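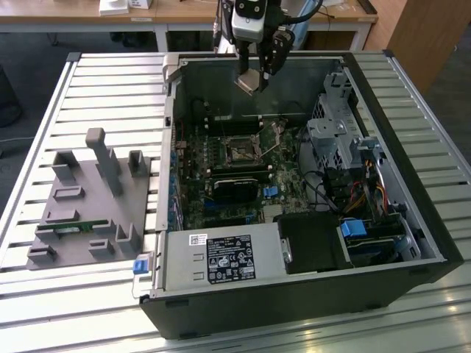
Bench log, the tower cell

Home | Diary | Bench notes | Parts bin | Contact
Last updated: September 2024
by Gergely Juhász

In early, Kartini had the key. Coffee machine still dead.

Cell is the same job as before, the case on its side on the slatted table, open side up, fixture plate on the left of it. Small part goes from the fingers down into the case. Sounds like nothing. Took me most of the morning to get the approach straight.

First thing was the fingertips. Left one had worked itself a hair lower than the right. You don't see it until it closes on something thin, then the piece tips over to one side and you get it held at an angle. Loosened both, pushed them against the flat of the steel rule, tightened again. Better. Not perfect. Anisa says shim it, I say not today.

Grip force next. It was set for the memory modules, and what's right for a module is way too much for a little flat bit of metal. Brought it down 2 steps. Dropped one on the third try, went back up half a step. Wrote it on the tape on the controller so that whoever comes after me doesnt start from scratch again. (Dagný this means you.)

Fixture plate. I moved it last week to get at the rail and never re-taught it, my own fault. So every pick off the plate was landing short. Re-taught off the tall post like in Nadhirah's sheet, post first, then the U holder, then the slot where the green module lies. Do it in that order or the slot comes out wrong, I tried the other way to save time and lost 30 minutes. Still want a hard stop on that plate. Two bolts and a scrap of angle would do it. Asked Liem for the angle, they want a drawing. A drawing! for a bit of angle.

Cable off the wrist. Watched it through a full turn with the speed right down. It clears the drive cage but only if the wrist comes in from the left. From the right it swings round and I don't like it. Put a keep-out over the cage, fat one. Costs a bit of cycle time, don't care.

Must remember to tie back the power wires in the case, the red yellow black ones under the cage. Every time somebody turns the case they flop somewhere else and the wrist camera reads it as a whole new picture. Clips in the Venow box, second drawer.

Camera: lens wiped, focus checked, re-ran the calibration after the fingertip thing. Came out fine first go which made me suspicous so I ran it again. Same.

Table slats are shiny as anything under the overhead light. Glare again on the near side. Anisa wants to lay matte film down between the fixture and the case, I want to turn the light. We'll do hers first, she already bought the film.

Service counter went past 4,000 at lunch, so grease on the wrist joint is due. Didn't do it. The Peldale tube is dried up at the nozzle and the new one is at the Femalley place with the rest of the order. Kartini is driving over tomorrow, she'll bring it back if I text her. Text her.

Dagný came by late and asked if she can have the cell for the processor socket work. Told her after the grease. She wants the fingers swapped too, so thats the whole alignment all over again. Moaned a bit, said yes.

Tomorrow: grease, film, clips, bolts for the plate. Back up the taught points BEFORE touching anything, I lost the lot in June and I'm not doing that again.

Home by eight. Soup.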